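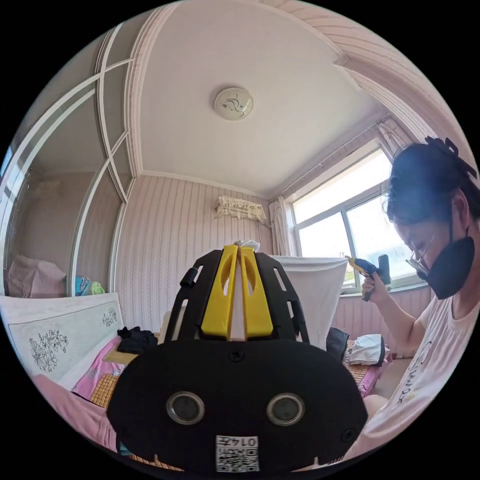

Workroom notes, July 2025

Glue gun first, before I forget. I finally sat down with the yellow and black one and worked out why everybody complains about strings. It drips when you set it down on its side, so I've been holding it upright between beads, nozzle clear of everything, and going back to the work only when I'm ready to squeeze. Much less cobweb! I still got some on the sill. It peels off with a thumbnail if you wait for it to go hard, and if you don't wait you get a smear and a sore thumb (see my thumb).

I used up the short Grevov sticks and moved on to the Ramix ones from the April order. The Ramix are softer and stay sticky longer, so they're nice for trims and terrible for anything you want to let go of soon. Glue log says 30 sticks left in the open bag. Vasanthi wants them kept for the storage box linings and I said fine, but then somebody has to buy more for the repair pile, and I have a feeling it's me. The supplier's number for the long ones is 674, the short ones are 432 — don't mix them up again, Imre, they look the same on the order sheet and the short ones run out halfway down a seam.

Things I stuck: the loose flap on the button box, the felt feet on the old Dissanayake stool, and the spine of this notebook, which had been coming apart since page 7. The felt feet I'm not sure about. They went on crooked and I pressed them straight, and one is already trying to creep back. If it's still on when I next open this book I'll write that down here.

Things I did not stick: hems. I know it's tempting. Vasanthi did a hem with hot glue last spring and it was stiff as a ruler and then came out of the dryer with the glue in a different place from the hem. Thread, please.

On to laundry and folding, and the old argument about where to do it. The table is too short for a shirt at full length, so one end always hangs off and drags the other end with it. The bed is much better. It's wide, you can get at it from the side, and the bamboo mat gives you a firm top so the cloth isn't sinking into the mattress while you're trying to smooth it. I also like the grid for lining things up, all those little blocks in rows. You can run a side seam along one row and know right away if you've pulled it off square.

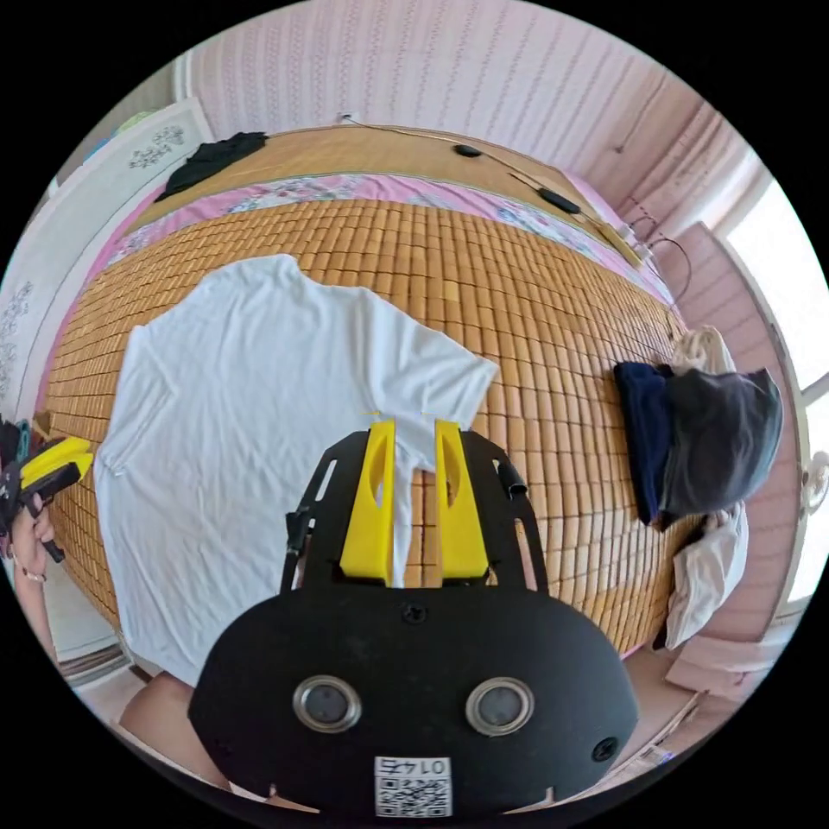
White T-shirts are the hardest ones for me. The cotton creases across the chest if you so much as look at it, and then you flatten the body and the sleeve rides up, and you flatten the sleeve and the hem slides off toward the edge of the mattress. My order at the moment: body flat, then the sleeves out, then take hold of an edge and lift a little to let the wrinkles drop, then down again. A small pinch is plenty. If I grab a big handful I just make a new set of creases where my grip was.

One problem with the mat is that thin cloth catches at the gaps between the blocks. A light lift fixes it, dragging makes it worse. I ran my palm over the whole thing looking for rough spots and found a couple near the side I always lean on. Sandpaper is in the Hitum tin, fine grade, a few strokes and wipe off the dust before any whites go down on it.

The pink flowered bedding stays up at the far side, out of the way. I tried folding on top of it and it was hopeless, everything slid. Dark clothes really ought to get their own turn too — there's black lint on my last two white shirts and I've only got myself to blame.

For next time: long sticks from the supplier, check the stool feet, ask Imre if he has a proper stand for the gun or if we're making one out of wire. Vasanthi has the spare lint roller and I want it back.

Hitum Workroom notebook | Contact Imre Csonka or Vasanthi Haque | Copyright the authors | Back to top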